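Dranullow opens its toy swap to the whole town

I'm Lizeth Sotelo, and I run the swap shelf at Dranullow. Starting in February we're open every Tuesday until 6 p.m. — no membership needed!

Last year 3,297 toys changed hands here, up from 2,889 the year before. I'm still a bit giddy about that.

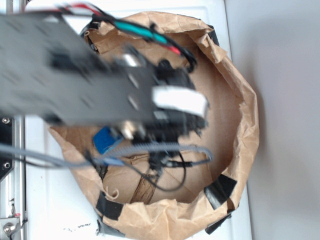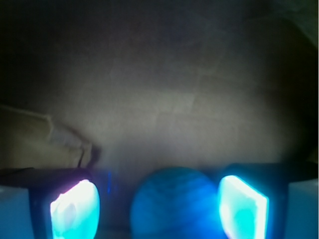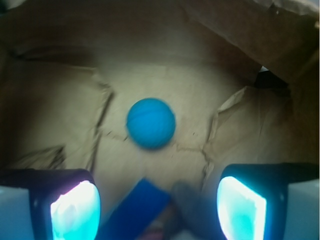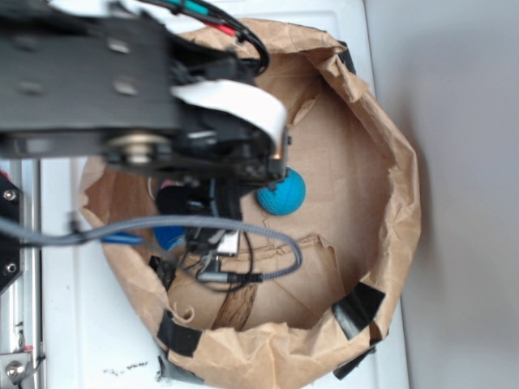 Bring up to 3 toys and take home the same number. Puzzles go to Ottar Sandberg at the side desk (he checks every piece, bless him).

Press calls: ask for Lizeth at the Ackroyd Street door.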